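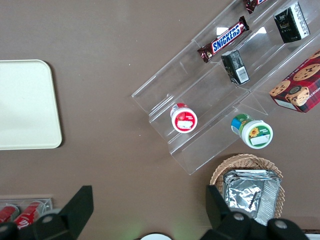 Figure 3. Tiered stand, clear acrylic, with tray

Search the manual
Enter keyword or part no.
Go

4.2 Setting Up the Counter Display

This section covers placement and stocking of the Endico tiered stand (part no. 2912) and the flat tray (part no. 1046). Read Section 4.1 before starting.

1. Clear the counter and wipe it with a damp cloth. Let it dry.
2. Peel the protective film from both faces of each panel. Start at a corner and pull slowly.
3. Slide the tiers into the side panels, lowest tier first. Each tier seats with a light click.
4. Set the stand down and press on each corner in turn. If it rocks, fit the adhesive feet from bag C.
5. Place the tray beside the stand. Leave a hand's width between them for cleaning.
6. Load the lowest tier first, then work upward. Keep heavy items off the top tier.
7. Attach price strips to the front edge of each tier – see Section 4.4 for strip sizes.

CAUTION: Do not use alcohol, ammonia or window cleaner on acrylic parts. These products cause fine cracks that can't be polished out.

CAUTION: Keep the stand away from heat lamps and coffee machines.

NOTE: Stands shipped before November use screws in place of click-in tiers. Follow Sheet 183, packed with the screws. Tighten by hand only.

NOTE: Chocolate and other soft goods should be kept out of direct sun. Rotate stock weekly, oldest items to the front.

Related sections
4.1 Unpacking and Parts Check
4.3 Valtau Hanging Rails
4.4 Price Strips and Label Holders
7.2 Ordering Spare Parts

Ramis Store Fixtures – Contact – Copyright Ramis – Back to top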